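关于我们

Erelard 是一家做机器人操作软件的公司。我们不生产机械臂，不生产夹爪，也不承接整机集成。交付给客户的是四样东西：控制中间件、感知模块、任务与运动规划器，以及把前三者串起来的仿真与回归测试工具链。客户买走的是源代码许可、接口文档和一份写明适用条件的性能说明。

公司现有员工21人，其中软件工程师占多数，另有两人负责标定与现场调试，一人负责文档。办公地点在 Ukville，硬件测试间在 Polside，两地之间用同一套构建系统和同一套日志格式。

公司的由来

创始人 Concetta Melis 早年做工业机械臂的轨迹控制，后来转到移动操作。她当时的判断是，实验室里能跑通的抓取程序，换一张桌子、换一把椅子的高度就要重新调参，问题多半出在模块之间的约定不清：感知输出的位姿没有附带协方差，规划器默认位姿是准的，控制器又默认规划器给的轨迹可以严格跟踪。三个默认叠在一起，误差没有地方记账。

公司的第一份代码就是一份接口定义，规定每个模块在输出结果的同时必须输出这个结果的不确定度、时间戳和坐标系标识，缺任何一项，下游模块有权拒收。这份定义到现在改过很多版，字段增加了不少，拒收规则没有改过。

第一个付费客户是 Pellegrini，一家做后厨与家居收纳设备的企业。他们需要机械臂在桌面、台面和座面之间搬运餐具，对节拍要求不高，对碰撞和跌落的要求很严。这个项目决定了我们后来的产品方向：非结构化的室内环境，中小型物体，单臂，低速，强调可验证。

我们做什么

一、控制

控制层以固定周期运行，支持关节位置、关节速度和关节力矩三种指令模式，模式切换时保证指令连续。笛卡尔阻抗控制作为独立插件提供，刚度和阻尼矩阵由规划器按任务阶段下发，接近阶段取低刚度，持物转移阶段取高刚度，放置阶段沿竖直方向单独放软。

冗余自由度的处理采用带权重的零空间投影。权重可以由使用者指定，默认偏向远离关节限位。奇异点附近使用阻尼最小二乘，阻尼系数随可操作度变化，阈值在配置文件里写明，不藏在代码中。

夹爪作为一个有状态的设备接入，状态包括张开、闭合中、持物、空夹和故障。状态判定依据指间距和电机电流，两者不一致时上报“未知”，由上层决定重试还是停机。我们不在控制层做猜测。

二、感知

感知模块接收彩色图、深度图和关节状态，输出物体实例、六自由度位姿、可抓取区域和占据栅格。已有三维模型的物体走模型匹配，没有模型的物体走类别级估计，两条路径的输出格式一致，但置信度的含义不同，文档里分开说明。

透明物体单独处理。结构光和主动双目在玻璃、亚克力一类材料上给出的深度往往缺失，或者落到物体背后的平面上。我们先在彩色图上分割透明区域，把该区域内的原始深度标为无效，再用轮廓和支撑面约束估计几何。估计结果的协方差沿视线方向明显偏大，规划器收到后会自动放大安全间隙。

手眼标定提供离线和在线两种方式。在线方式利用日常作业中的机械臂自身图像持续检查外参漂移，超过阈值时发出告警，不自动改写参数。改写参数需要人工确认，并写入日志。

三、规划

规划分两层。任务层把目标拆成动作序列，每个动作有前置条件、效果和失败出口；运动层为每个动作求取无碰轨迹。运动层返回不可行时，会同时返回造成不可行的约束，例如哪一段连杆与哪一个障碍物冲突，任务层据此调整顺序或更换抓取位姿。

运动层先用采样方法求初解，再用轨迹优化缩短路径、降低加加速度。优化有时间上限，到时未收敛则使用初解，并在日志中标注。碰撞检测使用凸分解后的几何体，薄壁物体按实体外包络处理，抓取阶段再对夹爪与目标之间的接触对单独放行。

任务层目前支持的谓词集合不大：在某物之上、在某物之内、被持有、可达、被遮挡、已打开。客户可以自行扩充，扩充的谓词必须附带一个可以由感知结果求值的判定函数，不接受只存在于符号层面的谓词。

四、工具链

工具链包括场景描述语言、仿真运行器、日志回放器和差异比较器。场景描述语言是纯文本，可以进版本库，可以逐行比较。回放器能把现场日志重新灌入任意版本的感知或规划模块，用来判断一次失败在新版本下是否仍会发生。

差异比较器对比两个版本在同一批场景上的结果，按动作阶段归类：接近、接触、闭合、提起、转移、放置、撤离。发布评审只看分阶段的表，不看总成功率。总成功率上升而某一阶段下降的版本，按不合格处理。

仿真与回归测试

回归测试集目前有1,082个场景，其中439个涉及两个以上高度的支撑面，222个涉及透明或半透明物体。每次合并代码前运行抽样子集，每晚运行全集。场景由人工搭建底板，再对物体位置、朝向、光照和摩擦系数做随机化，随机种子随结果一同保存，任何一次失败都可以原样复现。

支撑面的选取是我们花时间最多的部分。早期测试集里物体几乎都放在桌面上，规划器因此学会了一个坏习惯，把桌面高度当作先验，遇到更低的平面时接近轨迹偏短，末端还没到位就开始闭合。后来我们把椅面、矮柜和置物架都列为正式支撑面，并要求每一类物体在每一种支撑面上都有覆盖。

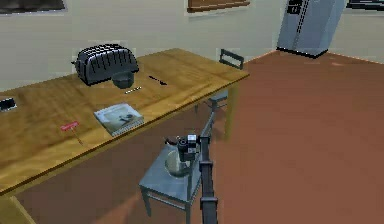
多支撑面场景的底板以餐厅和厨房一类的室内布局为主，支撑面之间的关系由场景描述语言显式写出，规划器不得从物体类别推断其所在高度。目标物一旦离开桌面，周围的几何约束就变了：透明玻璃碗放在前方椅子的座面上，黑色夹爪从上方伸到碗口附近，机械臂在椅子前面竖直抬起后再折弯，旁边就是长桌的边沿。桌上同时有烤面包机、一只深色小碗和一本合着的书，感知模块需要把两只碗区分为不同实例，并给透明的那一只附上较大的协方差。此类场景的评分项包括末端与碗沿的最小间隙、连杆与桌沿的最小间隙、闭合前的位姿残差，以及规划耗时。四项分别记录，不合成单一分数。

仿真与实机之间的差距按项管理。摩擦、关节间隙、深度噪声和通信延迟各有一个参数化模型，参数由 Polside 测试间的实测数据拟合，每季度重新拟合一次。凡是仿真模型没有覆盖的现象，列入已知差距清单，随版本一起交给客户。清单目前包含软性物体的形变、液体晃动和线缆拖拽。

开发流程

代码主干始终保持可发布状态。控制层使用 C++，禁止在实时线程内分配内存；感知与规划层的原型允许使用 Python，进入主干前需要给出延迟分布，超出预算的部分改写为 C++。所有对外接口有版本号，弃用接口保留两个大版本。

每个缺陷单必须附带一份可回放的日志或一个可运行的场景文件。没有附件的缺陷单会退回补充。这条规定对内部员工和客户一视同仁，刚开始合作的客户有时不习惯，我们会提供一个录制脚本，运行后自动收集所需文件。

评审由两人完成，一人熟悉该模块，另一人来自其上游或下游模块。后者主要检查接口约定是否被悄悄改变，例如单位、坐标系方向、时间戳取的是曝光起点还是终点。这类改动编译能通过，测试也常常能通过，到了现场才表现为几毫米的偏差。

大版本每年发布两次，其中一次固定在十一月。小版本按需发布，只修缺陷，不加功能。

安全边界

我们的软件不构成安全功能。急停、安全限速和区域监控应由经过认证的硬件和控制器承担，我们的控制层在其之上运行，遵从其输出，不绕过、不屏蔽。性能说明中列出的间隙和速度数据用于评估作业质量，不能替代现场的风险评估。

学习得到的模块，包括分割网络和抓取评分网络，其输出一律经过几何检查后才能进入控制层。检查不通过的动作不执行，任务层按失败出口处理。网络权重与训练数据清单一一对应，客户可以要求查看清单。

合作方式

常规合作分为评估、适配和维护三个阶段。评估阶段由客户提供作业描述、物体清单和现场尺寸，我们用工具链搭建对应场景，给出可行性报告。报告会写明哪些物体、哪些摆放方式不在能力范围内。适配阶段在客户的机械臂上完成驱动接入、标定和参数整定。维护阶段提供小版本更新和日志分析。

目前支持六轴和七轴串联机械臂，平行夹爪，以及单路或双路深度相机。双臂协同、多指灵巧手和移动底盘联合规划尚在内部开发，不对外报价。

高校和研究机构可以申请工具链的学术许可，范围包括场景描述语言、仿真运行器和部分场景文件，不包括规划器源代码。

加入我们

现阶段招聘的岗位有运动规划工程师、实时控制工程师和测试工具工程师。测试工具工程师的主要工作是编写与维护场景文件、改进差异比较器、分析每晚回归的失败记录。应聘者请在材料中附一段自己写的代码和一份自己排查过的故障记录，故障记录的篇幅不限，需要写清现象、假设、排除过程和最终原因。面试安排在 Ukville，实操环节在 Polside 测试间进行，时间为上午九点至十二点。

技术咨询、许可申请和应聘材料请通过本站联系页面提交，并注明所涉及的模块名称和软件版本号。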